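Subject: Re: fruit on trays, or how I stopped losing bananas
From: the one with the green table
To: Vimholm kitchen and pantry list

Somebody on the list wrote:

> I keep buying fruit with the best intentions and then finding it at the
> bottom of the bowl a week later, squashed under everything else. The grapes
> are always the first to go and the bananas are right behind them. I've tried
> a hanging basket (bruises), a drawer in the fridge (forgot it was there) and
> a second bowl (now I have two bowls of squashed fruit). Does anyone have a
> system that works for a small kitchen? And does anybody know what to do with
> a pepino once you've got it home? I picked one up at the Radwan market
> because it was pretty and now I'm scared of it.

Oh, I have feelings about this one! I gave up on bowls last October and I'm never going back. What I use now is a metal tray, the plain rectangular kind with a rim that you'd put under a roast. Mine came from the Monow restaurant supply place out past the bus depot, and it cost less than the bowl it replaced (which was a wedding present, so please don't tell on me).

The whole trick is that a tray is flat. Everything sits in one layer and you can see every single piece from across the room. If a tomato is going soft, you know it at breakfast and it goes in your eggs. With a bowl you find out when you put your thumb through it.

My tray is a little scuffed by now and I kind of like it that way. The bananas go on first, being the biggest nuisance, and then the small stuff gets tucked in wherever there's room.

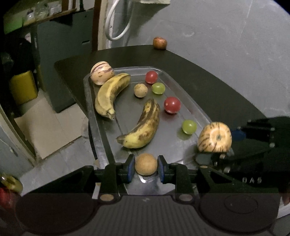
I don't buy a whole bunch of bananas anymore either. I break off two from the pile at the store, one further along than the other if I can manage it, and that gets me through to the next trip. The freckly ones are the ones you want to eat anyway. Once they get really speckled I either mash them on toast or peel them and put them in the freezer, and there's a bag in there right now that I should deal with before it takes over.

As for your pepino, don't be scared of it! It's a very mild thing, somewhere between a melon and a cucumber, and it wants to be ripe or it tastes like not much at all. Leave it out on the counter until the background color turns from greenish to more of a yellowy cream and it gives a tiny bit when you press it, like a plum would. Then into the fridge for an hour, cut it in half the long way, scoop out the seeds if they bother you and eat it with a spoon. A squeeze of lime helps a lot. I peel mine but my sister eats the skin, so suit yourself. The purple stripes are supposed to be there, by the way. The first time I bought one I thought it had been scribbled on.

I do a sort-out every evening while the kettle is on, and it takes me less time than the tea does. Everything that's ready to eat moves to the near side, and everything that can wait goes to the back. Grapes I pull off the stem and only put a few out at a time, the rest stay in the fridge in a box with a paper towel. They roll, I'll warn you now. The rim on the tray earns its keep there, though I've still stepped on one in my socks. 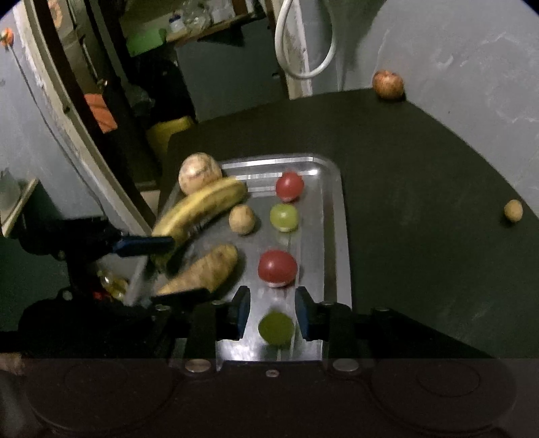
Tomatoes I leave out all year round, and I will argue with anyone on this list who puts them in the fridge. (I know who you are, we did this whole thread in the spring.) Little ones get maybe 3 days before I start worrying, and the bigger ones a bit longer. If I've let a batch go too far, I cut them in half, salt them, and roast them for 30 minutes with a lot of oil, and then nobody has to know they were wrinkly.

Potatoes and onions should have their own spot in the dark, and not the same spot, if you've got two. I'm not strict enough about it myself. I've got a wooden shelf full of bags that I keep meaning to go through, and I looked at one of those Vamora racks with the pull-out baskets, but it was 20 inches deep and I'd have been turning sideways to get past it for the rest of my life.

Oh, and wash the tray! Once a week, hot water and a bit of soap, and dry it before anything goes back on. I leave the fruit unwashed until I'm going to eat it, except the grapes in the box, which I rinse and let dry on a towel for 10 minutes or until I remember them.

If you do go out to Monow, the trays are on the bottom shelf at the back, under the sheet pans. Get one with rounded corners, they're much easier to wipe out. And let me know how the pepino goes, I want to hear whether you were a spoon person or a slices person.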